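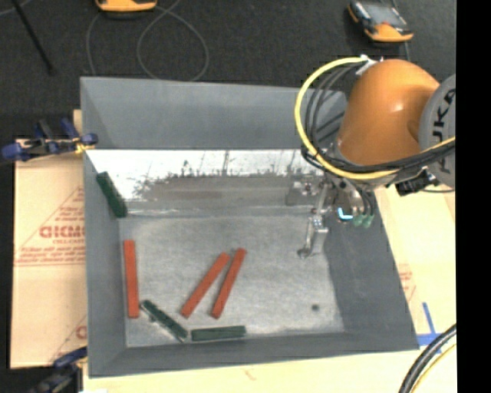 *grey bin, metal floor*

# Reading the police log like you mean it

Maricica Nedelcu, Vekunthorpe Library evening talks, 5 November 2020

Hello, wait for the stragglers, mention the sign-in sheet by the door. Say who I am: I put together the police and fire log for the Vekunthorpe paper, and I've been doing it long enough that people at the gas station ask me about their neighbors' parking tickets. (I don't know about your neighbor's parking ticket!)

## Opening

Ask for hands: who reads the log first, before the front page? Expect most of the room. Great, you're my people.

Read this entry out loud, slowly:

"Caller on Tronus Road reported a suspicious man standing in a driveway. Officer responded. Man was the homeowner."

Let them laugh. Then go back over it. It's three short sentences and there's a lot in there once you slow down. A call came in. Somebody was worried enough to pick up the phone. An officer drove out. We know how it ended, and plenty of entries don't give you that much. I love this stuff and I could do the whole hour on driveways.

## Where the log comes from

Keep this part moving, five minutes at most.

- The dispatcher types a note while the caller is talking. It's short and full of codes.
- The officer adds a line or two after the visit, sometimes hours later.
- The department releases a daily sheet with some parts removed.
- I pick from the sheet, put it in plain English and call back with questions.

So by the time you read it over breakfast it has been through at least three sets of hands. Every one of those people was in a hurry, me included.

In September the daily sheets had 334 calls on them. I printed 27. Pause here, people always want to know what happened to the others! Mostly traffic stops, alarm calls where a door blew open, building checks, and calls that belong to the next county over. Medical calls I leave out as a rule. If you fell in your kitchen you don't need to read it on Thursday.

## Words that trip people up

Put the word list slide up and leave it up.

**Reported.** Somebody said so. The paper isn't saying it happened. When you see "a reported break-in," the officer may have found a broken lock or may have found nothing at all, and if I know which, I try to say.

**Arrested and charged.** Two different steps. A person can be arrested and released with no charge, and a person can be charged by mail and never see the inside of a patrol car. I mix these up in conversation too, so I check every single one before it goes in.

**Burglary, robbery, theft.** Spend a minute here, this one's fun. Ask the room what the difference is. Somebody will get it right. In everyday terms, robbery involves force or a threat against a person, burglary is going in somewhere you shouldn't in order to commit a crime, and theft is taking something. A bike gone off a porch is usually a theft. Everyone who calls me says "I was robbed," and I understand why, it feels like that. The exact lines depend on state law, so say that too.

**Person of interest.** No fixed legal meaning. I leave it in quotes, with the name of whoever said it.

**Under investigation.** Can mean detectives are out knocking on doors. Can also mean the report hasn't been typed yet. I ask which one. Sometimes they tell me.

## The Buzatu Street fire

Slow down for this one.

The first sheet said "structure fire, suspicious." That's all it said. By lunchtime the word "arson" was all over town and people had picked out who did it, with a name and everything. I ran two lines: the street, the time, no injuries, cause not yet determined. I got phone calls saying the paper was covering it up.

Then the fire report came out and it was an old extension cord behind a freezer in the garage. The man whose name had been going around still had to go to the hardware store and get looked at.

I keep the first sheet in my desk. Hold it up if I remembered to bring it.

The point for readers: "suspicious" on a first sheet can just mean the crew hasn't found the cause. Give it a few days. Look for the follow-up, and if you don't see one, write to me and ask for it. I mean that, I have gone back and chased things down on the strength of one postcard.

## Names

Someone will ask, so get ahead of it. We print the names of adults who have been charged. We don't print the names of kids, and we don't print the names of people who call for help. If a charge is dropped and we ran the arrest, we run the drop in the same spot on the page, same size type. That last rule is newer and I pushed for it hard!

Skip if short on time: the Zanetti letter. He wrote to us after his case was dismissed and asked why the arrest was on page 4 and the dismissal was under the church suppers. He was right. He's fine with me telling it, and he might be here tonight, so look for him before using it.

## Try it yourself

Hand out the sample sheets, one per pair. They're made up in the same style as the real ones, with no real addresses. Ask each pair to write a two-line entry. Give them ten minutes and walk around.

Things to listen for:

- adding a motive ("angry neighbor")
- "the suspect" when there isn't one
- house numbers creeping in
- leaving off how it ended

Read a few out loud. Pick at least one funny one. The goose entry always gets somebody going, and there's a good argument to be had over whether a goose can trespass.

## Questions

Don't answer anything about the case in court now. Point them to the clerk's window, weekday mornings, and remind them that most court files are open to anyone who walks in and asks. Bring coins for the copier.

Chairs back against the wall before we lock up.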